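The dishwasher in my apartment stopped draining in February, and for 9 days I did every plate by hand. I had time to think about which parts of the job the machine had been doing for me. It had been doing the washing. I had been doing everything else: scraping, rinsing, sorting, loading, unloading, wiping the counter, putting the lids with the pans they belong to.

That is where I'd start with any claim about robots taking over chores. Ask which part of the chore the machine does, and who does the rest.

## What the machines do well

My robot vacuum is an Elletti. It cleans a floor that I have already cleared. It handles the hallway and most of the kitchen, and it gets under the bed, where I never went. It cannot pick up a sock. It cannot tell a sock from a charging cable, and it has eaten both. I still like it. I would buy another one.

I used to work in the packing room at Albers, a small parts distributor. We had a machine called a Lundar that taped cartons shut. It could close up to 110 cartons an hour as long as they were all one size. When an order came through with mixed sizes, we switched it off and used hand tape guns. Mixed orders were most of the afternoon.

Both machines work because somebody made the room simple for them. At home that was me, picking up socks. At Albers it was two people at the front of the line, squaring up boxes.

## What they don't do

Laundry is the usual test and I think it's a fair one. A washer and a dryer cover the wet part. After that you have a pile. I timed my own pile once and it came to 156 pieces for a household of three after a vacation. A person can fold that in front of the television without paying attention. The folding machines I have seen demonstrated want each shirt handed to them flat, one at a time. If I have to hand it a flat shirt, I have already done half the fold.

The same goes for the shop floor. Tightening a bolt in a known place is solved. Reaching into a bin of tangled brackets and pulling out just one has improved a great deal, but on the floors I've seen it still needs a person standing close by to clear jams. Sweeping up after a shift is a person with a broom.

People who sell these machines talk about strength and speed. Those were never the hard parts. The hard part is that a house or a stockroom is different every morning, and nothing in it was put there with a machine in mind.

## The errand

There is one chore where I've changed my mind, or started to. That is the errand: going down the street for something and coming back, or carrying a bag to somebody a few blocks away. I used to put it in the same class as laundry. Now I think it sits closer to vacuuming. The robot has wheels, the ground is mostly flat, and it doesn't have to pick up anything if a person loads it at one end and unloads it at the other.

It is still a harder job than the hallway. A street isn't cleared for anybody. Cars are parked along the curb, other cars come the other way with their headlights on, and people stand at the edge of the sidewalk. After dark it gets worse, with glare from a streetlight overhead and very little light between the lamps. A person on foot sorts all that out without thinking. A small machine low to the ground has to work for it.

And it covers only the middle of the errand. It doesn't get up the stairs to my door. It doesn't notice that the eggs are cracked. Nulard, the grocery nearest me, has an order desk where the clerk will call and ask if a different brand of rice is all right. I count that call as part of the chore, too.

Still, a trip of 90 yards in the rain at night is one I would gladly hand over. If a cart could do that reliably for my mother, who doesn't like going out after dark, it would be worth more to her than a folded shirt. I would rather see money go there than into another arm that makes an omelet on a stage.

So my answer to whether machines can do our chores yet is that they can do pieces, and the pieces are getting longer. I would judge each one by what's left for the person afterward. With the vacuum, it's the socks. With the dishwasher, now that mine drains again, it's still most of the job. With the street, it will be the two ends of the trip for a good while, and I could live with that.

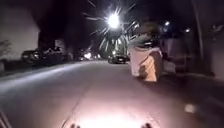
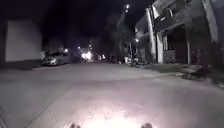
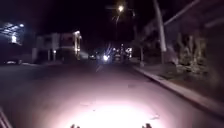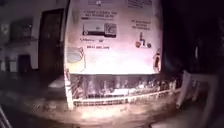

*Night, from a small robot's height. The first three look along the street; the last faces a large printed panel above a metal grille.*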